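Kundier Serano 46 Field Map Case

Home > Field equipment > Map cases and document carriers

The Serano 46 is a flat case for maps, orders and notebooks, made for staff officers, military attachés and observers who must carry paper between meetings and the field. It is the successor of the Lobo case, which many delegations still use. The Serano is 46 cm wide when it is open and it closes to half of this width.

Inside there are 14 pockets. Two of them can be locked with a small key, and both keys are supplied with the case. The map window is clear on both sides, so a map sheet can be turned without taking it out. Pencils and a ruler are held by an elastic band along the spine.
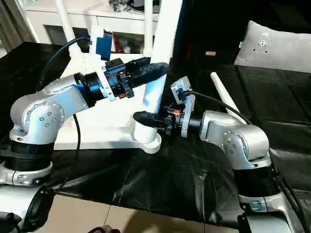 Cekier wrote to us after a joint exercise in June that the case stayed closed during 19 days of travel by lorry and on foot, but that the shoulder strap was too short to wear over a winter coat. We have changed the strap. All cases sent from now on have the longer one, and customers with the old strap can order the new one without payment.

The case is not suitable for classified papers where your ministry requires a certified container. Please ask your security office before you order.

Colours: olive, sand, dark grey
Weight when empty: 2 kg
Supplied with: shoulder strap, two keys, spare elastic band
Not included: ruler, pencils, maps

Orders from armed forces and ministries are accepted on official paper. For a national emblem on the front cover, please send us the drawing together with the order, as it cannot be added later.

Page last changed: Tuesday, September 18, 2018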